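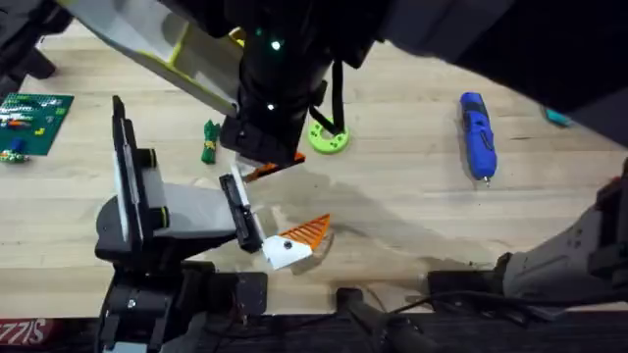
Two arms over the bench, with the orange fingers close together.

Soft printed fingers wear out faster than anything else on a small bench arm. The ribs crack near the root, the rubber pad lifts at the tip, and grip gets worse so slowly that you blame the software first. These are the habits we use on our own two-arm cell, which we call Sirko.

Check the fingers every Tuesday before the first run. Bend each one by hand and look into the slots between the ribs. White lines in the plastic mean the finger goes in the bin. A pad with a raised corner can be glued back once. After that, peel it off and cut a new strip.

Wipe the pads with a cloth and a little rubbing alcohol. Let them dry before you close the jaws, or they may stick together. Dish soap leaves a film and the parts slide. 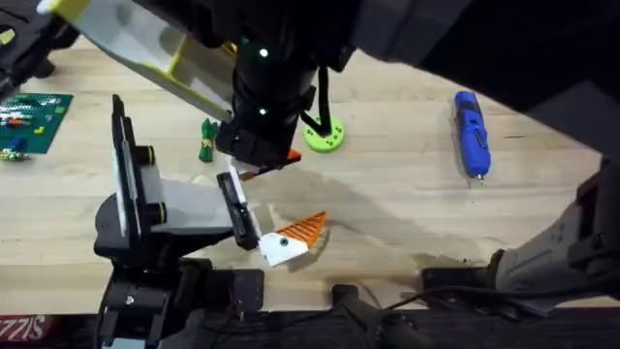
Bring the arms together slowly. We set speed to 30 percent for any work where both grippers share the middle of the table, and leave it there until the job is finished. Keep one hand near the stop button and the other off the table.

When you change a finger, change its partner too. An old finger is softer than a new one, and a mixed pair pushes the part sideways as it closes. Start every screw by hand, then snug it with the driver on its lowest clutch setting. The screws go into plastic, and a stripped hole means printing the whole mount again.

Print fingers in a flexible filament with 3 walls. We use Cerkik orange, dried overnight, and lay each finger flat on its side so the layers run with the bend. Ours last 151 hours on average – yours will depend on what you pick up. 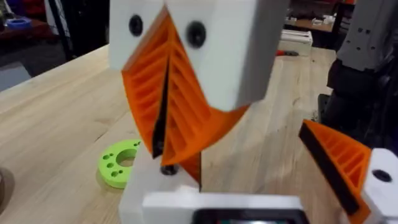 Next, check that the pads meet. Close the gripper on a strip of printer paper and pull. It should drag evenly from the root of the finger to the tip. If it slips out at the tip, loosen the mount, push the finger square and tighten again. Run the zero routine afterward, even if nothing seems to have moved.

Cables come last. Leave enough slack for the wrist to turn all the way in both directions, but no loop big enough to catch on the other arm. Hook-and-loop ties are better than zip ties, which bite into the jacket.

Keep 2 spare pairs in a labeled bag with their screws. Write the print date on the bag – a finger that has sat on a damp shelf since December should be tested before you trust it.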